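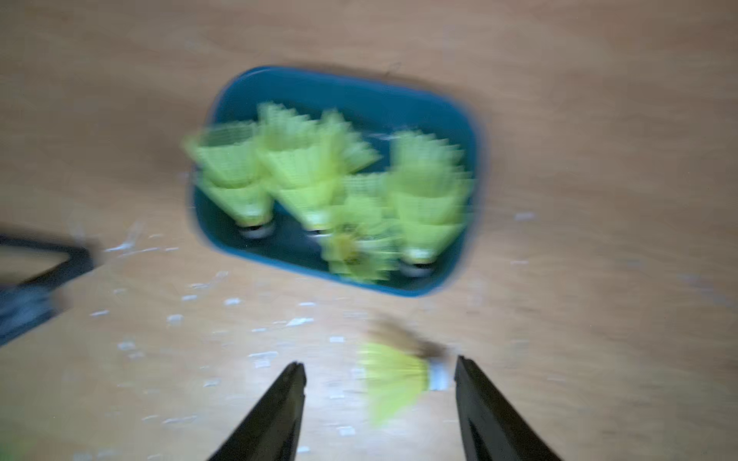
Shuttlecocks in the blue tray.

Badminton players wanted, Mullia hall, starting in July

Hi! I'm Miroslava, and I run the evening badminton club at the Mullia hall with my friend Chak-lun Lo. We've been going for 13 years now (how did that happen?) and we'd love some new faces. A bunch of our regulars moved out to Iltitz over the winter, and it's a long drive back on a work night, so we've got room for up to 20 new players.

You don't have to be good. I mean it! I joined without knowing how to score, and I served into the net for most of my first month. If you played in high school and your racket has been in a closet ever since, you're pretty much who I had in mind when I sat down to write this. If you're really good, come anyway, because Chak-lun has been begging for somebody who can return his smash and I'm tired of trying.

We start at 7:30 p.m. The first half hour is warm-up and hitting around with whoever's there, then we play doubles until they turn the lights off on us. Games are short and we mix up the partners all night, so you won't get stuck on the bench or stuck with me. Most of us walk over to Bakedden afterward for soup and fries, but you can head straight home if you've got an early morning.

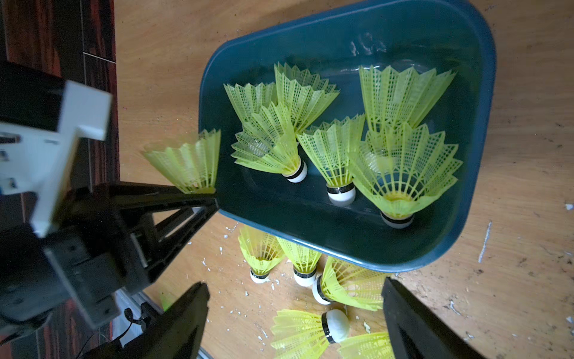
What to bring

Indoor shoes that don't leave marks, a water bottle, and a racket if you own one. We have loaners. They're old Adamczyk ones with new grips, a little heavy but fine to learn on. We play with plastic shuttlecocks on club nights, and those are included, so please don't go buy a tube of your own! The feather ones only come out for the Iltitz match, and Chak-lun guards them like jewelry.

What it costs

It's $51 for the season, and your first night is free. That all goes to the hall rental, which came to $3,140 last year (ouch). If the fee is a problem, talk to me quietly and we'll work it out.

How to sign up

Leave your name and a phone number at the front desk at Mullia and I'll call you back, usually after dinner. Tell me if you've played before, and if you have a bad knee or shoulder so I can put you in the gentler games. You need to be 16 or older. Couples, sisters, neighbors, coworkers, all welcome, and so is coming by yourself.

Park on the side street, please. The lot in front belongs to the dentist and they do tow.

Miroslava Levchenko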